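How Do You Teach a Robot to Turn a Page?

Last updated: February

You have turned so many pages in your life that you no longer think about it. Robots do. A robot turning a page gives it the kind of attention you save for carrying a full bowl of soup across a white carpet.

At the Kimholm lab in Wurthorpe, the people who work on a robot called Multar wanted to find out how well it could handle thin, bendy things. Blocks are easy. A block has the good manners to stay the same shape when you grab it. Plastic sleeves, the kind that hold cards, do whatever they like. They bend, they slide, and they stick to their neighbors. They are also see-through, so a camera has trouble telling where one stops and the next one starts.

You might think the answer is to write the robot a very long list of instructions. Move left a bit. Squeeze. Stop squeezing so hard. People tried that for years, and the lists got longer and the robots stayed clumsy.

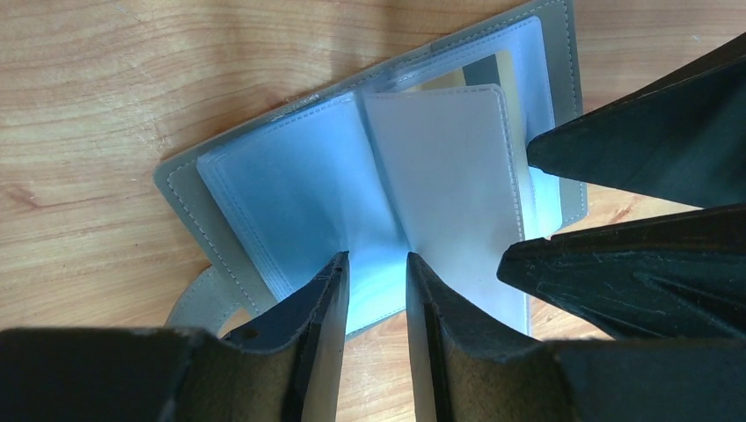

So the Multar team used a method called learning from demonstration, a grand name for "watch me." A person steers the robot's arms through the whole job. While that happens, a computer saves what the cameras see and how the arms move. Then the person does it again. And again. They did it 500 times, and some of them may never want to see a card holder again.

After that, a program studies all those tries and looks for patterns. When the sleeves look like this, the fingers usually go there. It doesn't know what a card is, or why anybody would want one. It only learns which move tends to come next.

Then comes the test, when the person lets go of the controls and tries not to look nervous. Multar got 195 turns at opening the holder to the right sleeve. At first it loved picking up two sleeves together, which you have probably done with a library book. Sometimes it pinched the air beside the sleeves, very carefully, and carried the air to the other side.

The team's fix is named the Chmielewska wiggle. Before it lifts, the robot rubs its fingers back and forth a tiny amount so that sleeves stuck together slide apart. With the wiggle added, it grabbed two at once in only 9 of its 195 turns.

Could Multar turn the pages of your comic book now? Probably not. Paper creases and tears, and it learned on plastic. Somebody would have to sit down and show it all over again, and the team is still deciding who that will be.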